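Home | Kitchen | Laundry | Kids' Stuff | Workshop | Ask Us

Print this page | E-mail to a friend

Keeping Picture Cards in One Piece (and Off the Floor)

If you have kids, or teach them, or just can't pass a yard sale without buying another memory game, you know what happens to picture cards. They bend, they get sticky, and one of every pair goes off to live under the couch. I have been fighting this battle for years and I've picked up a few things worth passing on.

First, stop using the box they came in! Those flimsy lids split at the corners within a month. I use flat plastic food containers with a snap lid, one set to a container, and I write the name of the set on a strip of masking tape on the short end so I can read it on the shelf. 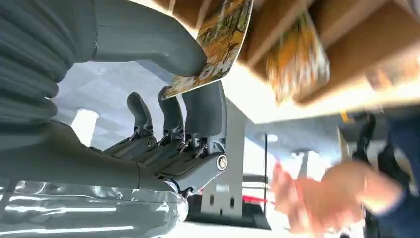

For grubby cards, go easy on the water. I wring a soft cloth out until it's barely damp, wipe one side, dry it right away with a second cloth, then flip and do the other. Crayon usually comes off with a plain white eraser (the kind for pencils, and rub gently, or the picture comes off too). Never spray anything straight onto a card. I did that once with my sister Iveta's old animal set and the edges puffed up like toast.

Bent ones go between two sheets of plain paper under the heaviest cookbook you own. Leave them for 2 days, longer if the crease is bad. You won't get a hard fold out completely, but it will lie flat enough to shuffle.

Silvia Kollár wrote in back in October to ask whether I laminate. I do for sets that get handled every day, and I round the corners afterward with nail scissors, because square laminated corners are sharp little things. For anything old I'd leave it alone. 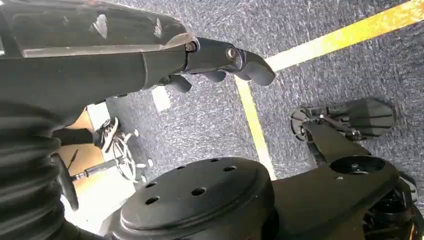
Tatiana Vrabec

Now, the floor. Carpet is lovely for sitting on, and terrible for picking cards up from. Little fingers scrape at the edge and that's how you get those peeled corners. Slide the card over to something hard, like a book or a tray, and let it hang over the side a bit so you can get a thumb underneath. Or play on a big tray to start with and save yourself the trouble.

Before you vacuum, run a flat hand under the furniture. I have a grand total of roughly 80 cards in my "orphans" envelope and most of them came out from under one armchair. Check the envelope before you throw out an incomplete set!

Contact us | Copyright 2024 | Back to top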